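Speaker notes - Skadetness planning and control talk
Version 4/26/24, Ayten Demirtaş

Slide 1. Title. Say name, say team, move on. Thank Bülent Kocabaş for the sim build.

Slide 2. What we set out to do
Pick a part from one pocket, put it in another, on a fixture board where every pocket has a rim. Bendov is our planner. Yaman is the controller under it. Most of the talk is about the gap between those two.
Ask who here has run a planner that reports success while the arm is still pushing on something. Wait for hands.

Slide 3. The old pipeline
Planner gives a full joint path. Controller tracks it. Nothing goes back up until the end. If the fingers touch a rim on the way down, the planner hears about it after the fact, as a tracking error with no location attached.
Keep this short. Everybody in the room has built this once.

Slide 4. What we changed
Split each move at the point where the fingers go below rim height. Above that line Bendov plans as before. Below it, Yaman runs a short straight descent with a force limit, and it is allowed to stop and ask for a new plan.
The stop message carries three things: the fingertip pose, the force direction, and which segment we were on. Leave the message format on screen while talking. People will want to photograph it.
Mention that the first version also sent the full joint history. It filled the log and we never read it.

Slide 5. Numbers
1715 simulated runs with the same seed list for both pipelines. Old pipeline: 783 ended in a rim contact the planner never saw. New pipeline: 42.
Say clearly that these are simulation numbers. Do not let the 42 stand alone. Most of those are yaw errors, next slide.

Slide 6. Yaw
The board sits at an angle to the gripper view, so the pockets come up as diamonds. Our pose estimate fits a square, and a square looks the same every 90 degrees. Near 45 it flips between two answers from one update to the next, and the wrist starts to turn back and forth.
Fix: hold the last yaw unless the new one wins for several updates in a row. Plain hysteresis. Nevzat Baysal wrote it in an afternoon in February, and it did more than the filter we had spent weeks on.

Slide 7. View from the wrist
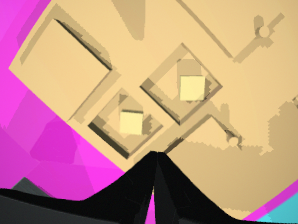
Yiğit Özkan objected in the dry run that holding the yaw only hides the problem, and that the estimator should use the grooves and holes on the board, which do not repeat every 90 degrees. Fair point. My answer is that we tried it, and it works until a shadow falls across the grooves. Then the match drops out and we are back to the square.
Point to the two yellow cubes in neighboring trays, then to the ragged shadow on the right side. Leave the slide up for questions on this part.

Slide 8. Tooling
Busteck is our replay tool. It lines up planner state, controller state and the rendered view on one clock. Before that we had three logs and three clocks. Show the short replay if the laptop behaves, otherwise skip it.

Slide 9. Next
Run the same split on the real arm. Replanning budget is 800 milliseconds and we do not always meet it. Ji-hoon Min is working on warm starts from the last plan.
Take questions. If time is short, drop slide 8 first.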